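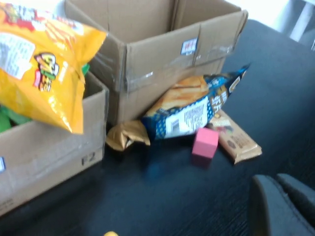
*Linker Karton mit Aufdruck „F2“, dahinter der höhere mit Klebeband auf der Vorderseite.*

# Dustmont Faltkartons, zwei Größen, als Vorratsbehälter für Tütenware

Gekauft wurden die Kartons im Februar bei Jevwood, als Ersatz für Kunststoffboxen mit Deckel. Verwendungszweck ist die Lagerung von Chips- und Snacktüten in einem offenen Regal, Fachhöhe 315 mm. Versand oder Transport habe ich nicht getestet.

## Material und Aufbau

Braune Wellpappe, unbedruckt bis auf kleine Kennzeichnungen. Das kleinere Format kommt flach gefaltet und steht nach wenigen Handgriffen. Der Boden hält ohne Klebeband, gibt bei einseitiger Last aber leicht nach. Ich habe ihn mit einem Streifen Patance-Band quer gesichert. Das Band klebt auf der Pappe gut, lässt sich allerdings nicht rückstandsfrei abziehen und reißt dabei die Deckschicht mit auf.

An den Rillungen gibt es nichts zu beanstanden. Die Kanten laufen gerade, die Wände stehen auch ohne Deckelklappen ausreichend steif. Leichte Knickspuren auf den Flächen treten nach kurzer Nutzung auf und sind für die Funktion ohne Belang.

## Befüllung

Tütenware ist für starre Behälter ungünstig: wenig Gewicht, viel Volumen, glatte Folie. Im kleineren Karton stehen hochkant gestellte Tüten stabil, solange sie sich gegenseitig stützen. Was quer obenauf liegt, ragt über den Rand und rutscht beim Herausziehen nach vorn.
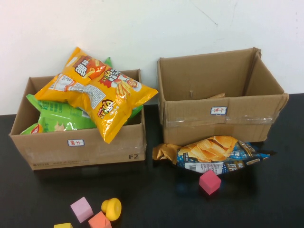

*Kleinerer Karton über den Rand gefüllt, daneben der größere.*

Das größere Format fasst deutlich mehr, nutzt meine Fachhöhe aber schlecht aus. Mit aufgestellten Klappen passt es nicht mehr ins Regal, nach außen gefaltet beanspruchen die Klappen Breite. Wer sie nicht braucht, schneidet sie ab. Auf dem Tisch stört beides nicht, dort ist die höhere Wand beim Einräumen eher ein Vorteil.

## Vergleich

Elli Lindqvist verwendet für denselben Zweck die Körbe von Ramalho. Die sind formstabiler und abwischbar, lassen sich bei Nichtgebrauch jedoch nicht flach lagern. Von den Dustmont-Kartons liegen bei mir 8 Stück gefaltet hinter dem Schrank.

## Einschränkungen

- Feuchtigkeit: ungeeignet für Keller oder Garage.
- Beschriftung: Etiketten haften gut, Filzstift verläuft minimal.
- Griffe: fehlen bei beiden Größen.

## Bewertung

Kleines Format: 8 von 10 Punkten. Großes Format: 3 von 10, im Regal mit 1000 mm Breite und niedrigen Fächern nicht sinnvoll einsetzbar. Nachbestellt habe ich nur das kleine.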